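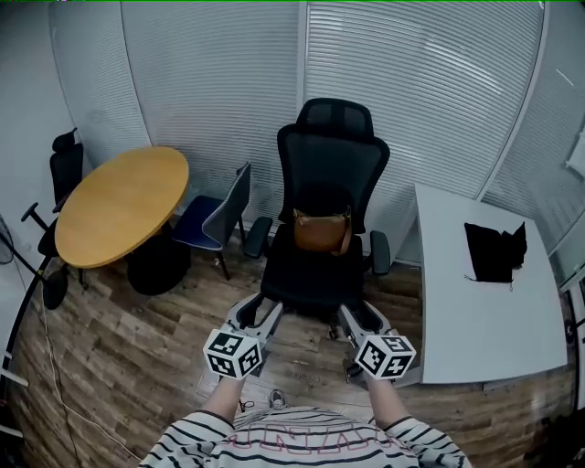

Sitting Still: my term project on chairs and sore backs

So for my project I picked sitting. My mum laughed when I told her, but I spend most of my day doing it and so does everyone else in my year, and I wanted to know if the way we sit has anything to do with how grumpy our backs feel by mid-afternoon.

I ran the survey in February with my project partner, Natsumi Hosoda. We put an online form out through the Flutstead student newsletter and got 154 replies, way more than I was hoping for! We asked how long people sat at a stretch, what kind of chair they used at home, and whether they got sore (neck, shoulders, lower back, or none of those).

Lower back won by a mile. What surprised me was that people with adjustable office chairs complained nearly as much as the people on kitchen chairs. Natsumi reckoned that was because hardly anyone adjusts them, so we sent out a follow-up question, and lots of people wrote back that they'd never touched the levers. One person thought theirs was a brake.

After that I tried a little experiment on myself. For 6 school days I set a timer and got up every half hour, even if it was only to fill my water bottle, and wrote down how my back felt at 4 pm. Then I did the same number of days with no timer. The timer days came out better, but I knew which days were which, so I could easily have been kidding myself. I've put that under limits.

Other limits: the people who answered were probably the ones with sore backs to begin with, and my question about chair type was badly worded. "Normal chair" was one of the options and I still don't know what I meant by it.

If I did it again I'd ask about desk height too. Mine is too tall for me, and I've had my feet on a box of old magazines since I started writing this up.

Thanks to Ms Yagi for reading my first draft, which ran well over the 1000 word limit, and for lending me her tape measure.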